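Breltine capture kit – evaluation progress report

Prepared for: Loredana Rizzi, program office, Vodembridge
Prepared by: Nazareno Bortolotti
Date: 2019-07-03

Where we are

The evaluation of the Breltine kit is two-thirds done. The first stage (setup and calibration) is closed. The second stage (recording with our own operators) is running and will close once the remaining tasks on the list are covered. The third stage, training on the recorded data, has not started and depends on the storage request described further down.

As a reminder, the service on offer has two parts. The first is the hardware: hand-worn controllers with wrist units, hand-held gripper tools with a built-in camera, and a head camera. The second is the hosted side, where Sallard takes in the recordings, checks them and returns them in a format our training code can read. We are reviewing both, since the quote does not split them.

Recordings to date

We have 3,519 accepted recordings across 21 tasks. Macarena Escobar and Debora Leone did most of the recording, and both were new to the equipment. Neither needed more than the vendor's written guide to get going, although the section on pairing the wrist units is out of order and should be read back to front.

The tabletop tasks are in good shape. Pens and holders, bags, and small cloth items all have enough coverage to train on. The kitchen tasks are behind, mostly because the sink area has to be shared with the rest of the floor.

Problems found

Tracking on the hand-worn units drops out when one hand passes behind the other. The software flags these stretches, but it rejects the whole recording even when the gap is short. We have asked Sallard for a setting that trims the gap.

The wrist unit cables are too stiff. Debora moved hers to the outside of the forearm and had fewer snags. A softer cable is promised with the next hardware revision in October.

Gripper camera views are very close. Large items fill most of the picture, and the target can be hidden by the item being held. Reviewers need the head view next to it to label these correctly, and the review page shows only one view at a time. Of the open faults, this one costs us the most hours.

Two units went back for repair and were returned to us in working order. We were not charged – the contract should say so in writing.

Views from the tabletop work, gripper camera first and last, head camera between them:

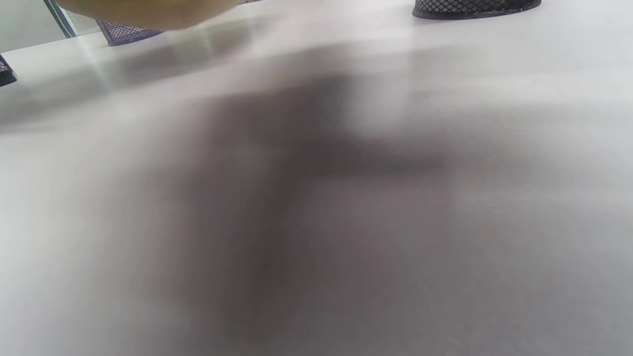
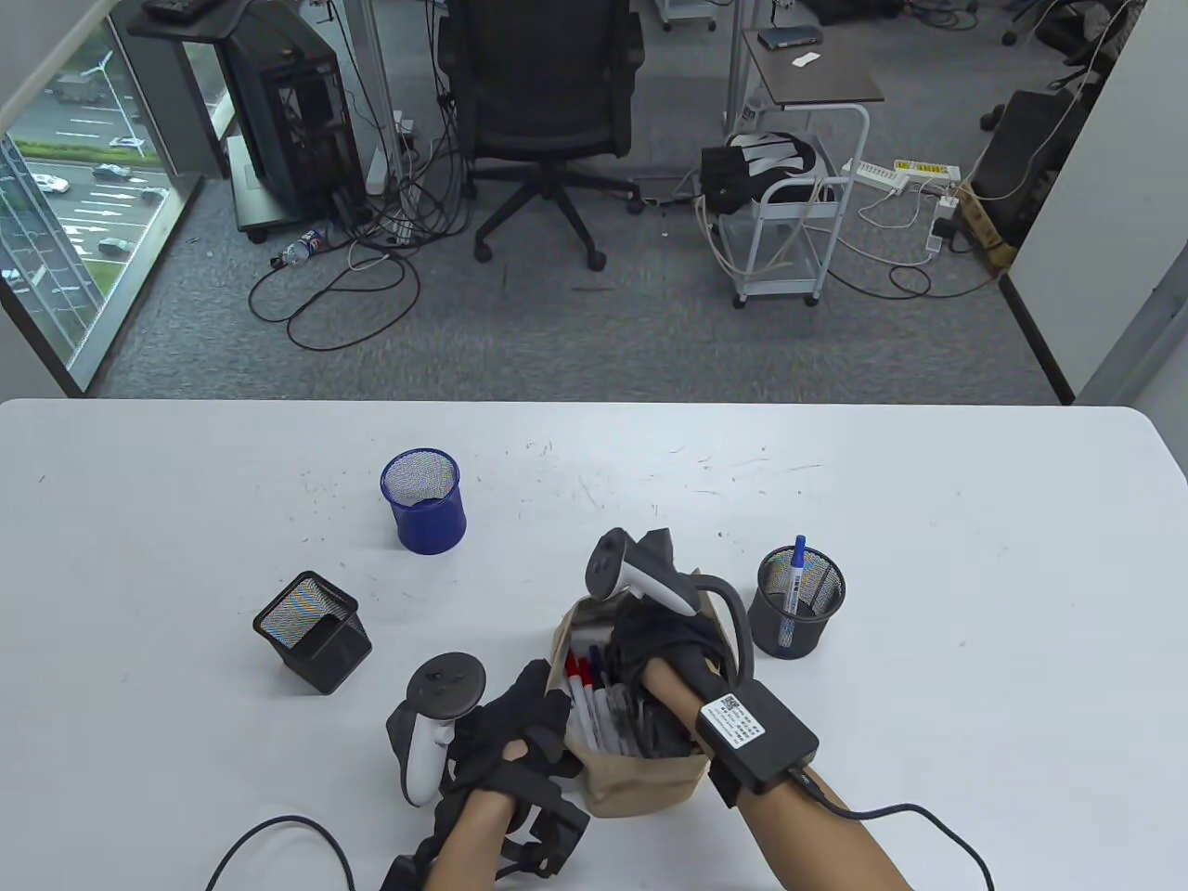
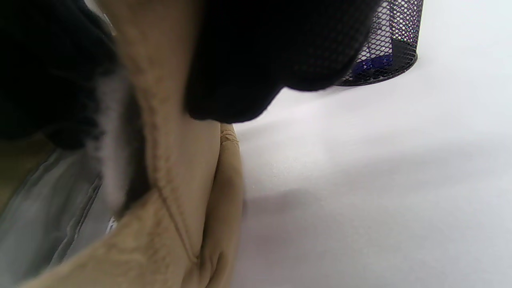 Cost and comparison

Spending is within the approved amount. The only item not planned for was a second set of gloves, as one size does not fit all operators. Rosario Russo has also asked for a price from Sorrentino, who sell similar hardware without the hosted checking. Their offer is lower, but we would have to do the checking ourselves, and I do not have the people for that this year.

Next steps

Record the 13 kitchen tasks still open. Macarena is booking the sink area in longer blocks.

Get a written answer from Sallard on the trim setting and the two-view review page.

Approve the storage request, which is with your office now. Training can start the same week it comes through.

I would hold off on signing for the full service until the review page is fixed. Extending the evaluation on current terms is possible, and Rosario has the paperwork ready for your signature.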